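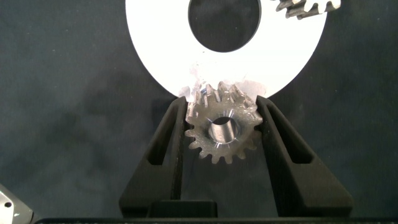 Episode 642

Home | Stories | Archive | Submit | About

Csenge Bodnár logged the episode at 4 in the afternoon and marked it "contact, unresolved." The label had been her own proposal. Drilladell's format allowed only success and failure, and the gear against the white disc was neither yet.

Rizwan Cassim read the entry from the other bench.

"Camier wants two classes."

"Camier can merge them later. They can't split them."

He advanced the recording one step at a time. The teeth of the gear lay along the lower rim, where the white was scuffed gray.

"Are the scuffs from us?"

"Unknown. There's no record of the disc before October."

"Then the model may learn to aim for the scuffs."

She had considered this. She wrote it in the notes field, which held 20 words, and it took all of them. Then she requested a clean disc from Hillness, in writing, with eight days' lead time.

Rizwan put his hands back on the controls. He backed the gear off, lowered it and brought it up again more slowly.

"Label?" he said.

She watched the force trace until it went flat, and typed the same two words.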